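Fundanthorpe herbarium - interim report to Skonari

Specimen work
Mounting of the Kuipers collection is on schedule. To date 500 of the 2000 sheets have been mounted, labelled and frozen against beetle. Most are sedges and rushes from wet meadows. Carex determinations are slower than planned, as many sheets lack ripe fruit.

Database
Records are entered in Druruteck. Locality names follow the collector's spelling, with the modern parish in a second field. Duplicates - 15 so far - are set aside for exchange.

Storage
Five cabinets have been resealed. Humidity was steady until July, when the north bay ran high.

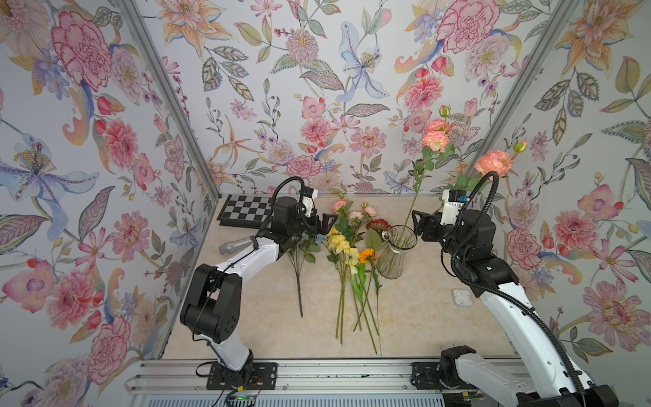
Next period
Mounting continues with the grasses. Loose fruits and seeds will go into paper packets, cross-referenced to the parent sheet. No change to the budget is requested.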